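Proklow Creatine Monohydrate Powder, Unflavored, 100 Servings

Home / Strength / Creatine / Proklow

In stock — ships from our Clallholm warehouse

I've been selling lifting supplements at Jusance long enough to have tasted most of the creatine on the market, and a good bit of it I wouldn't give to my worst training partner. Gritty, sour, or so loaded with fake blue raspberry that my shaker smelled like a candle for a month. Proklow is the tub I keep on my own kitchen counter. It's plain creatine monohydrate, very finely milled, made by Prata, and the ingredient list has one item on it.

One tub gives you 100 servings at one scoop a day. The scoop holds 4 grams when it's leveled off with a knife or your finger. If you heap it you'll run out early and then write to me asking why (I love you all, but please level the scoop).

What it does

Your body makes some creatine by itself and you get some more from meat and fish. Most of it sits in your muscles, where it helps with short hard efforts — a heavy set of squats, a sprint, the last ugly rep on the bench. Taking a bit extra every day tops up what's stored. It has been studied for decades and it's one of the few things on my shelves I can recommend to pretty much any healthy adult who lifts.

You won't feel a buzz from it! There's no caffeine in there and nothing that makes your face tingle. I noticed a little more left in the tank on my later sets, and the scale went up a touch in the beginning from water held in the muscle. That's normal, and it's the question I get most from people cutting for a meet. If you have to make weight, don't start your first tub right before weigh-in. Start in the off season and see how your body handles it.

How I take it

One level scoop, once a day, in a big glass of water or stirred into yogurt. Morning, evening, before training, after training, pick whatever you'll remember. I take mine with breakfast because my coffee is already there and I'm standing around waiting for toast anyway. Rest days count too, so keep going on those.

Some folks like a loading phase, where you take several servings a day in the first week. I did it once, all 7 days, and my stomach complained through most of them. You can skip it. The stores fill up a bit slower on the regular dose and you end up in the same place.

It mixes better in something warm. In ice water you'll get some powder settling at the bottom, so give it a swirl and drink the last mouthful fast.

How it compares with the other tubs we carry

I still stock the flavored version and the capsules, and I'm happy to sell you either one. The capsules are great for travel, but you need a small handful to match one scoop and you pay more per serving. The flavored powder has sweetener and citric acid in it, and it cakes if you live anywhere humid. For daily use at home I'd go with the plain one, and I do.

I also get asked about the fancier forms, the buffered ones and the HCl. I've tried both. I couldn't tell any difference except in my wallet, and the research I've read mostly used monohydrate, so I stick with that.

Who should check with a doctor first

Anybody with kidney trouble, anybody who is pregnant or nursing, anybody on prescription medication, and anybody under 18. Please don't use a shop page as medical advice, mine included. Creatine can also nudge the creatinine number on a blood test, so tell your doctor you're taking it before you get labs done.

Drink your water as well. You don't need to carry a gallon jug around the gym, just don't go all day on coffee like I used to.

Batch testing

Every batch from Prata comes with a lab sheet for purity and heavy metals. The batch code is stamped under the tub. Email it to me and I'll send you the matching sheet, usually the same afternoon. If you compete in a tested federation, ask for it before you open the tub and hang on to it. You should also check your federation's current rules yourself, they do change.

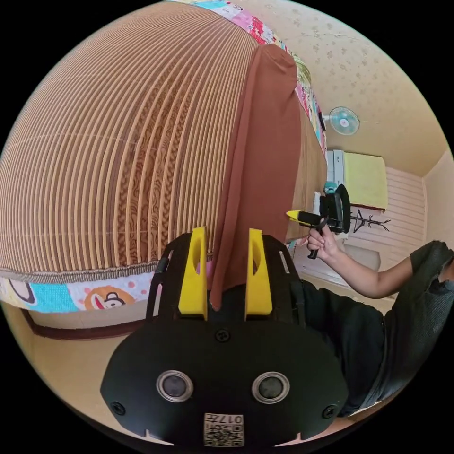 Storage

Keep the lid tight and the tub somewhere dry. The scoop goes missing in the powder during shipping, every time, so dig around with a clean fork before you decide it isn't there. If the powder clumps, break it up and carry on. Don't mix it the night before and leave it in the shaker, it breaks down slowly in liquid.

Shipping and returns

Orders placed before noon go out the same day. Unopened tubs can come back for a full refund. If yours shows up with a broken seal, send me a photo and I'll get another one out to you, no need to mail back the bad one.

We've shipped 2,861 tubs of Proklow so far and I still read every review, including the cranky ones. The old wide scoop is gone thanks to those — tubs packed after 20th June have the narrow one with the longer handle, and you can get it out without powder up to your knuckles.

Questions? Use the contact form and put Proklow in the subject line so it lands with me.

Lindalva Guerra
Jusance

You may also like: Proklow Capsules, Proklow Lemon, Prata Steel Shaker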